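Course Handout: Demonstration Visit, Hand-Held Gripper Collection
Introduction to Robot Manipulation, Unit 5
Prepared by Negin Shojaei

Purpose of the visit

Students enrolled in Unit 5 will attend a demonstration at the Vatby site in June. The visit takes the place of the regular lecture and counts toward the participation grade. Students should read the notes on imitation learning before attending.

The host for the session is Nima Zamani, who supervises data collection at Vatby. Touran Tabrizi will accompany the group and record attendance at the door. Doors open at 9:30 a.m. and the demonstration begins at 10:00 a.m.

Background

In the lecture on teleoperation, a person controlled a robot arm from a distance. The method shown at Vatby removes the arm during collection. The operator holds a gripper in each hand and performs the task directly, and the motion of each gripper is recorded for later use in training. An operator can work at nearly normal speed, and the equipment can be carried from one room to another.

The position of each gripper must be known at every moment. Marker cubes printed with black square patterns serve this purpose. When at least one face of a cube is in clear view of a camera, its position and angle can be computed. Students should recall the pose estimation exercise from Unit 3. 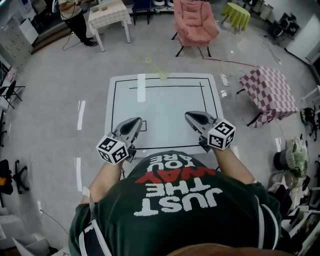

Each recording starts with the grippers empty and raised above the table. The operator holds this position briefly so that the starting pose is well defined, then begins the task. A recording in which a marker is hidden for too long is rejected during review. The Tresine task set, used in this course, contains 806 accepted recordings, and a further 192 were set aside at review.

Points to observe

Students should watch how the operator turns the wrists and whether the marker cubes remain visible through the full motion. Attention should also be given to the furniture and other objects near the work table. A varied background is useful in training - a model trained in one bare room often performs poorly in another.

Conduct during the visit

Please do not touch the grippers or the work table unless invited to do so. Bags and coats are to be left with Ms. Tabrizi. Questions are welcome between recordings; please remain quiet while one is in progress.

Written work

Each student will submit a report of no more than 300 words on one source of error in the collection method. Reports go to Jamshid Khosravi by noon on the day after the visit. Students who cannot attend should contact him in advance to arrange a substitute assignment.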